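Skript zum Werkstattkurs Utus, Abschnitt 3: Greiferabstimmung am zweiarmigen Aufbau
Stand: May 19, 2025

3.1 Voraussetzungen
Beide Arme sind verschraubt, die Flansche angezogen, die Steuerung Troltix meldet keinen Fehler. Wer Abschnitt 2 (Nullpunkt der Gelenke) ausgelassen hat, holt ihn vorher nach. Die Kabel bleiben außerhalb des Schwenkbereichs.

3.2 Öffnungsweite
Der Parallelgreifer wird über einen Rohwert zwischen 0 und 1829 angesteuert. 0 entspricht geschlossen, 1829 voll geöffnet. Der Zusammenhang zwischen Rohwert und Fingerabstand ist wegen der Gelenkglieder nicht linear; die Tabelle im Ordner Branduren enthält Stützstellen, dazwischen wird interpoliert.

3.3 Schließkraft
Startwert 112, Erhöhung in kleinen Schritten bis höchstens 167. Bei starren Teilen steigt der Motorstrom beim Kontakt sprunghaft an. Bei nachgiebigen Teilen fehlt dieser Sprung, die Abschaltschwelle muss dort über die Steigung bestimmt werden. Als nachgiebiges Prüfteil dient zerknülltes Packpapier. Es wird nach jedem Durchgang neu geformt – sonst misst man nur die alte Delle.

3.4 Ablauf
Prüfteil auf die freie Tischfläche legen, Greifer öffnen, anfahren, schließen, anheben, drei Sekunden halten, ablegen. Strom und Rohwert protokollieren. Linker und rechter Arm werden getrennt ausgewertet.

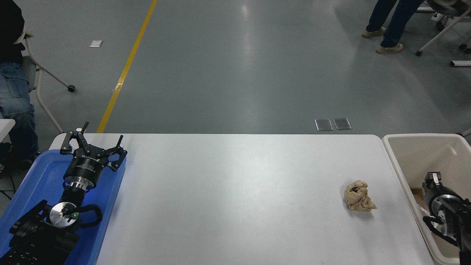 Candela Villalobos wendet ein, die Abschaltung über die Steigung reagiere bei langsamer Schließfahrt zu spät; sie setze zusätzlich eine feste Obergrenze für den Rohweg. Für den Kurs ist beides zulässig, die gewählte Variante gehört ins Protokoll.

3.5 Abgabe
Messreihen beider Arme, Diagramm Strom über Rohwert, gewählte Schwelle mit Begründung. Ablage im Verzeichnis Sepúlveda, Rückfragen an Anselmo Sarmiento.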